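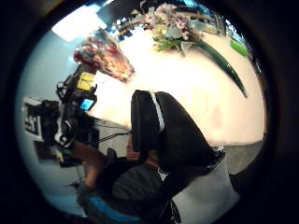

Gloved hand and white tabletop

Week 2 notes: Life in the Iroquois longhouse

OK, so last time I ran out of clock just as we got to houses, and houses are my favorite part! The Iroquois call themselves the Haudenosaunee, usually translated as "people of the longhouse," so you can see how much the building mattered to them.

Picture a frame of bent poles covered in sheets of elm bark, with a row of fires down the middle and smoke holes in the roof. For our sketch exercise we'll use a house 90 feet long (plenty were shorter, and a few were a whole lot longer). Families sat across from each other and shared a fire, with sleeping platforms along the walls and corn hung up to dry overhead.

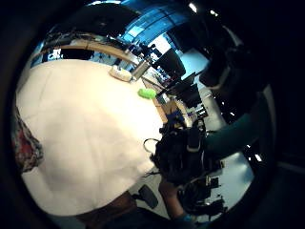
Now, who lived with whom? Clans ran through the mother's side. A man who married usually moved in with his wife's family, and the older women had a big say in who became a chief - keep that in mind when we get to the Great Law.

For next class, read up to page 191 in the course reader and write me 16 lines or so on how a village picked a new site once the soil and firewood gave out. Dinesh Gunawardena has the spare readers if yours is missing the maps. Bring colored pencils.

Kondby Evening History Course, February 2019 | Contact | Back to top
Get new handouts by email - sign up for our newsletter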